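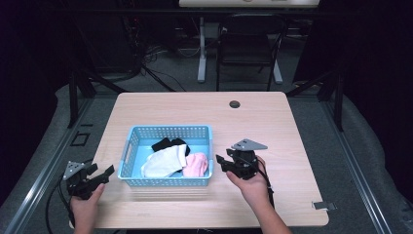 **Figure 1.** Sock sorting with two hand-held grippers.

### 3.2 Collecting demonstrations by hand

Teleoperation served us well for rigid objects, but cloth is where hand-held demonstration really comes into its own. Our demonstrators at the Wellham site took to it very quickly, and the motions they produced were a joy to replay: short, smooth and full of small corrections that we had rarely seen with the remote-control set-up. Each task starts from a basket of mixed socks, and the demonstrator works with one gripper in each hand. In Figure 1 the black sock is crumpled at the back of the basket, partly tucked behind the others, and the pink one slightly overlaps the white. Overlaps like this are exactly what we hoped to capture, as they invite the two hands to share the work.

We recorded 1095 demonstrations in August, in sessions of 30 minutes. Bo-ram Ban and Elie Najjar labelled the start and end of every grasp. Two labels were kept per grasp, one for each hand, even when one hand stayed still. We were delighted to find that these idle stretches helped the policy learn to wait (see Section 4.1). Demonstrations in which a sock fell to the floor were kept and marked as failures.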